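I used to be a basket person. Every spring, usually in March, somebody with a nice blog tells us all to tip our snacks into matching jars and baskets, and for years I did it. I drove out to Hustham for the jars, I wrote the labels, I felt very grown up!

Then we moved to Jondville, into a kitchen with exactly 2 decent cubbies, and I stopped. I just stand the bags up on the bare wood now, side by side, the way they came home from the store. My sister-in-law thinks it looks like a gas station. I think it looks like food.

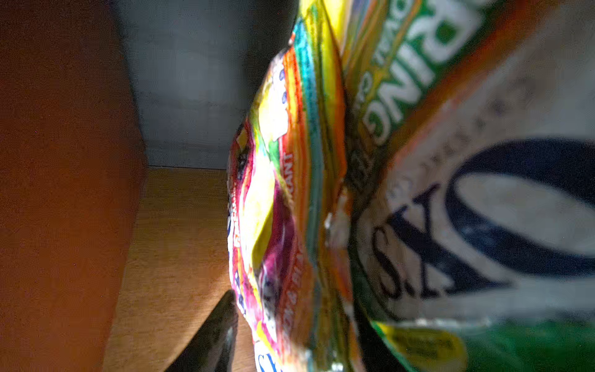 Bags on the shelf, bright colors and all.

A loud wrapper is a pretty good label – somebody got paid to make it easy to spot from across an aisle, so why would I hide it in a beige box? With the jars I was forever opening the wrong one, and the cooking instructions (if there were any) had gone out with the trash.

Yes, bags slump and crinkle, and a half-empty one needs a clip. Fine. I'll take a clip over washing jars on a Sunday-ish sort of afternoon. The baskets hold mittens now, and they're good at it.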